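Umum包装適合性支援枠　中間進捗報告
課題名：浅型トレーと黒色包材の組合せに関する適合性評価（Hakstead）
報告時点：2021年5月
報告者：Ro-un Min
共同担当：Elie Chamoun（包材）、Carla Twal（記録・集計）
提出先：Umum 助成管理担当 Pongsak Sukprasert 様

1. 報告の範囲

本報告は、前回報告以降に実施した作業のうち、包装済みブロックの外形測定、トレーとの寸法照合、作業台上での配置手順の見直しに関するものである。輸送試験は開始しておらず、本報告の対象外とする。経費の内訳は別紙の様式により提出済みであり、ここでは予算区分の変更申請に関わる点だけを第7節に記す。

前回報告で「要確認」とした項目は、包材の折り返し寸法、トレー縁の反り、黒色小型品の置き位置の三件であった。折り返し寸法は確定、トレー縁の反りは測定継続中、置き位置は暫定基準を設けて運用している。

2. 対象品

評価対象は次のとおり。

ブロック　直方体の試験体を、光沢のある黒色包材で包んだもの。Morowから供給を受けたロール材を所内で裁断し、手作業で包装する。表面にはしわが残る。しわの除去は行わず、包装後の状態をそのまま評価対象とする。

トレー　Grabner製の浅型トレー。上面が開いた矩形で、内側は白、縁は細く暗色。外形はブロックとほぼ同程度の大きさであり、両者の寸法差が本課題の主要な検討事項となる。

小型品　平たく細長い黒色の品。ブロックより小さい。単独での包装評価は行わず、ブロックおよびトレーと同時に取り扱う際の配置確認に用いる。

三者は、記録表ではそれぞれB、T、Sと略記する。以下でも必要に応じてこの略号を用いる。

3. 作業台と配置基準

作業には白色天板の台を使用している。天板には擦れ跡があり、手前寄りに茶色がかった細いひび状の線が横方向に走っている。段差計による確認では測定に影響する段差は認められなかったが、トレーの反りを測る際はこの線をまたがない位置に置くことを手順書に追記した。天板の交換は行わない。

配置は左からB、T、Sの横一列を標準とする。以前は作業者ごとに並びが異なり、Carla Twalの集計段階で記録表の列と照合できない例が出ていた。標準配置を定めてからは、記録表の列順も同じ並びに改めている。列の傾きについては許容差を設けず、目視で概ね揃っていればよいこととした。 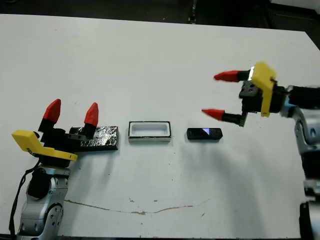
4. 包材の評価

4.1　折り返し寸法

Elie Chamounが裁断幅を変えた試料を作成し、ブロック端部での重なりを比較した。重なりが少ない試料では、取り扱いを繰り返すうちに端部が浮く傾向が見られた。一方、重なりを大きくすると端部が厚くなり、トレー内寸に対する余裕が減少する。両者を勘案し、折り返し寸法は5 mmで確定した。裁断用の型紙もこの値で作り直しており、旧型紙は破棄した。

旧寸法で包装した試料の測定値は、集計から除外せず「旧」の区分で残してある。外形測定の再現性を確認する目的には使用できると判断した。

4.2　表面のしわ

しわの程度は包装のたびに異なる。定量化の方法として、面ごとの最大高さを記録する案と、薄板を載せて浮きを測る案を比較した。前者は測定箇所の選び方で値が変わりやすく、作業者間の差が大きかった。後者は薄板の自重でしわがつぶれるものの、トレーに収めたときの状態に近い値が得られる。当面は後者を採用する。

薄板は全試料で同一のものを使う。測定の順序は上面、側面、端面とし、端面については折り返し側から測る。折り返しのない側を先に測ると、反対側を押さえた際に形が変わり、再測定が必要になる例があった。

光沢による反射は外形測定そのものには影響しないが、縁の位置を目視で読む作業では読み違いの原因になる。照明の向きを変えて比較した結果、斜め上方からの光では反射が不規則な筋状となり、縁との区別がつきにくかった。照明を側方へ移した場合は改善が見られたが、側面の影が長くなり、今度はトレー縁の読み取りに支障が出た。現状では照明を固定し、縁の位置は接触式のゲージで取ることとしている。

4.3　包材の保管

ロール材は納入時の芯のまま横置きで保管している。一度、立てて保管したロールの端部に折れ癖がつき、外周側の材料を使用できなかった。保管棚の表示を改め、以後同様の損失は生じていない。

5. トレーの評価

5.1　寸法照合

受入済みのトレー100個のうち、50個について内寸と縁の高さの測定を終えた。長辺方向の内寸はいずれも図面の公差内にある。短辺方向では公差の上限に近い値が続いており、成形時の偏りが疑われる。Grabnerの窓口であるQusai Tarawnehに測定値を送付し、型の保守記録との照合を依頼した。回答待ちである。

残りの測定は、回答を得る前に着手する。測定箇所は変更しない。途中で箇所を変えると前半の値との比較が難しくなるため、追加が必要になった場合は全数の測定後に別表で行う。

5.2　縁の反り

縁の反りは、トレーを伏せた状態と開口を上にした状態の両方で測っている。伏せた状態では縁が天板に接するため、反りがあれば隙間として現れる。開口を上にした状態では、内壁の傾斜の影響を受けて読み取りが難しい。これまでの値では2 mmを超える反りは見つかっていないが、開口を上にした測定のばらつきが大きく、この方法の値を判定に使うかどうかは決めていない。

内壁に傾斜があるため、底面側の寸法は開口部より小さい。ブロックを底面まで下ろせるかどうかは底面側の寸法で決まる。初期の図面照合では開口部の値だけを使用しており、余裕を過大に見積もっていた。照合表を修正し、以前の版には使用停止の印を付した。

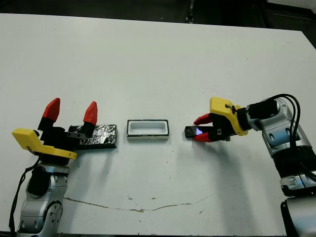 照合表の修正に伴い、余裕の計算式も改めた。従来はブロックの包装前寸法に包材の厚さを加えた値を用いていたが、しわの分が含まれておらず、実測との差が大きい。現在は4.2に記した薄板による測定値をそのまま外形寸法として扱う。これにより端面側の余裕は従来の計算より小さくなり、長手方向では一部の試料で余裕なしの判定となった。

余裕なしと判定した試料については、包装をやり直して再測定している。やり直しによって判定が変わるものと変わらないものがあり、後者は試験体自体の寸法に起因すると考えられる。試験体の受入測定は初回報告の時点で終えていたが、端面の直角度を測っていなかった。次の期間で直角度の測定を追加する。

6. 取り扱いと記録

6.1　手順書の改訂

手順書は改訂を重ね、現行版では次の変更が入っている。

・配置の標準をB、T、Sの順とした。
・トレーは開口を上にして置き、内側に何も入っていないことを確認してから測定に入る。
・小型品は平置きとし、立てて置かない。
・包装の端部が浮いた試料は、その場で直さず記録表に記入してから別置きする。

最後の項目はElie Chamounの提案による。浮いた端部をその場で押さえて戻すと記録に残らず、折り返し寸法の評価に必要な情報が失われていた。変更後は端部の浮きの記録件数が増えたが、発生自体が増えたとは判断していない。

6.2　小型品の置き位置

小型品はトレーの右側に置く。トレーに近すぎると縁の測定の妨げとなり、離しすぎると並びが崩れやすい。暫定基準では、トレーの縁から小型品の短辺と同じ程度の間隔をあけることとした。厳密な数値は設けていない。

上面の光沢部は、光の当たり方によって青紫がかった淡い色に見える。記録表の外観欄に「変色」と書かれた例があり、確認したところ反射によるものであった。外観欄の記入例を改め、向きを変えて見た上で記入するよう注記した。包装ブロックについても同様の注記を加えている。点状の白い反射は傷や付着物と紛らわしく、記入者によって判断が分かれやすい。

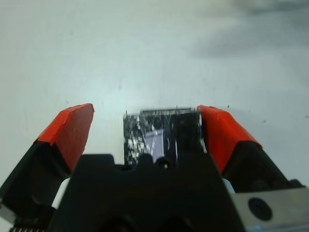 外観欄の再確認はCarla Twalが担当し、過去の記録表をさかのぼって「傷」「付着」「変色」の記入をすべて抜き出した。現品が残っているものは向きを変えて再確認し、反射と判断したものには訂正印を付けた。現品が残っていないものは訂正せず、「確認不能」として集計から外している。除外した件数は集計表の末尾に記載した。

記録表の様式についても見直しを進めている。現行の様式では包装日と測定日の欄が離れており、転記の際に取り違えが起きやすい。包装から測定までの経過時間は端部の浮きに影響する可能性があるため、両欄を隣接させ、経過時間を自動で計算する欄を加える予定である。旧様式の記録は打ち直さず、そのまま保管する。

6.3　作業者間差

作業者間差の確認として、同一試料を担当者が交代で測定した。トレー内寸では差はほとんど見られなかった。ブロックの端面では差が大きく、薄板を載せてから値を読むまでの待ち時間が揃っていないことが主因と考えられる。待ち時間を手順書に明記した後の再測定は、本報告の締切までに完了していない。完了後、補足資料として送付する。

7. 予算区分の変更について

測定用ゲージの校正費を「消耗品」から「外注」へ移す変更を申請したい。総額に変更はない。校正は当初、所内で行う計画であったが、端面測定に用いるゲージの測定範囲が所内の基準器の範囲を外れることが分かった。申請書は本報告と同時に提出する。

包材の使用量は計画をやや上回っている。旧寸法で裁断した材料の廃棄と、4.3に記した保管時の損失が原因である。Morowへの追加発注は現行の予算内で対応できる見込みであり、増額は求めない。

8. 遅延と懸案

トレー全数の測定完了は当初計画より遅れている。主な要因は照合表の修正と、それに伴う測定済み試料の判定のやり直しである。輸送試験の開始時期は11月のまま変更しないが、Grabnerからの回答内容によっては、トレーの再手配が必要になる可能性がある。その場合は判明した時点で別途連絡する。

その他の懸案は以下のとおり。

短辺方向の内寸の偏り：Qusai Tarawnehからの回答待ち。
開口を上にした反り測定：判定に使用するかどうか未定。
試験体端面の直角度：測定治具を準備中。
端面測定の待ち時間：再測定中。

9. 次期間の作業予定

トレーの残数について内寸、縁の高さ、反りを測定する。並行して試験体の直角度測定を行い、余裕なしと判定した試料から順に着手する。包材については、確定した折り返し寸法で包装した試料を一定期間静置し、端部の浮きの経時変化を記録する。静置場所の温湿度は既設の記録計で取得する。

小型品の置き位置の暫定基準は、記録表の新様式への切り替えに合わせて見直す。新様式の案はRo-un Minが作成し、担当者の確認を経て使用を開始する。

添付：集計表（新旧区分あり）、照合表 修正版、手順書 現行版、予算区分変更申請書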